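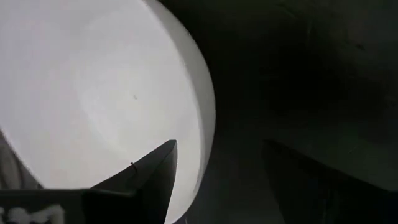
## Jornada de puertas abiertas en Skusitz: normas antes que velocidad

Fui en octubre, con ganas de ver brazos moviéndose a toda pastilla, y acabé tomando apuntes de normas (¡y encantada!). En el puesto de vajilla trabajan con un bol blanco, liso, sobre una superficie casi negra, y la pinza de dos dedos está abierta junto a él.

Lo que me apunté del cartel de Rondier, la sala de pruebas:

- Ninguna tarea se da por buena sin 500 repeticiones, y 475 tienen que salir limpias.
- Dedos revisados y limpios al empezar cada turno – con firma.
- Si alguien cruza la línea amarilla, parada. Sin discutir.

Pregunté si los fallos también se guardan y me dijeron que sí, todos, en un registro que llaman Lelon. Me gustó mucho ese punto, ojalá lo copiaran en mi taller.

El café, flojo. La próxima visita es en marzo y ya estoy apuntada.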